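## Before you start a gripper session

At Illarley we check the hand-held gripper before each session. Please follow the same order every time.

1. Wipe the finger pad and the flat parts of the body with a dry cloth.
2. Look into the V-shaped opening and check the ribs for damage.
3. Keep the fire extinguisher in its place and the floor near it free.

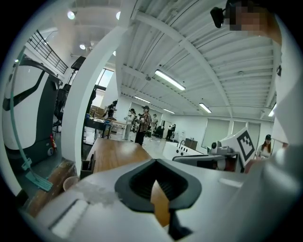

*Gripper pad in the main room. Residue on the ledge at left.*

Change the pad after 3,000 grasps – or after 2,000 if you work with rough objects. Write the change in the Multer log.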